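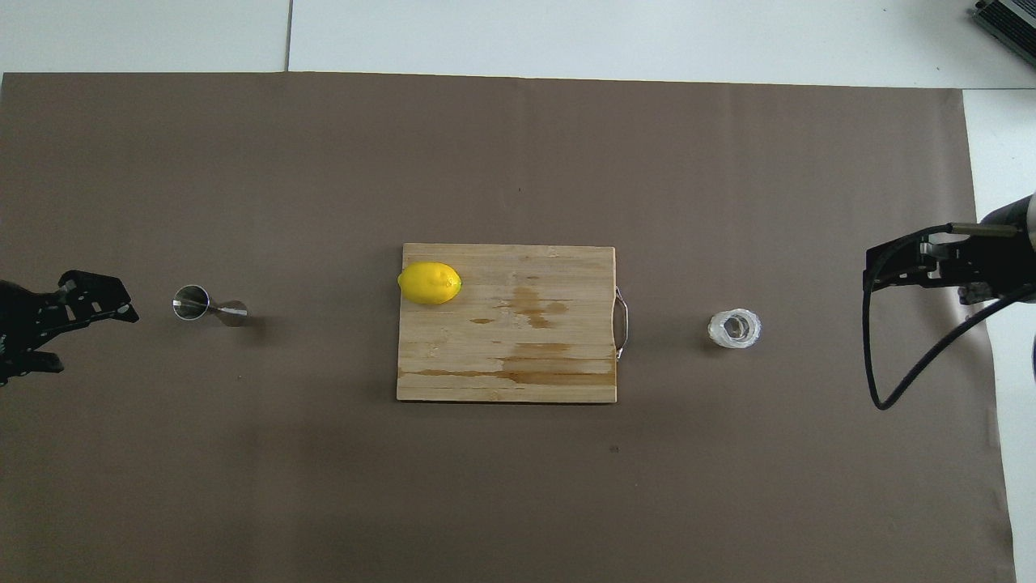

Bamboo board with a wire handle, laid on brown paper with a lemon on one corner.

Looking after wooden and bamboo boards

Most boards that end up in the bin have split or warped, and nearly always it comes down to water. Wash a board by hand in warm water with a little washing-up liquid, rinse it and wipe both sides. Never leave it soaking in the sink and keep it out of the dishwasher.

Stand it on its long edge to dry. A board left flat on the worktop dries on top and stays damp underneath, and that is what makes it cup. If yours has already cupped, put it hollow side down on a damp tea towel overnight with a few heavy books on top. It works on thin boards. Thick ones rarely go back.

Smells

Onion and garlic: sprinkle with coarse salt, rub with half a lemon, leave for 9 minutes and rinse. For fish, use a paste of bicarbonate of soda and water instead. Trudy Cartwright wrote in to say she uses white vinegar for both, and that is fine too, but rinse it well.

Rough patches

When the surface feels furry, wait until the board is fully dry and go over it with 400 grit paper, working along the grain. Wipe off the dust with a barely damp cloth. Deep knife marks need something coarser first, 120 or so, and a bit of patience.

Oiling

Use food-grade mineral oil. Olive and sunflower oil go sticky and then rancid. Put down brown paper or an old newspaper, pour a tablespoon of oil on the board and spread it with a folded cotton rag. Do the edges and the ends as well, as end grain takes up the most. Leave overnight, wipe off what is left and give it a second coat if it still looks pale. Every 2 months is enough for a board in daily use.

If the board has a metal handle or a hanging loop, dry where it meets the wood with the corner of a towel. Water sits in there.

Lay used rags out flat outdoors to dry before they go in the bin, particularly if you have used linseed or tung oil, which can heat up and catch fire in a crumpled cloth.

Next: getting limescale off a kettle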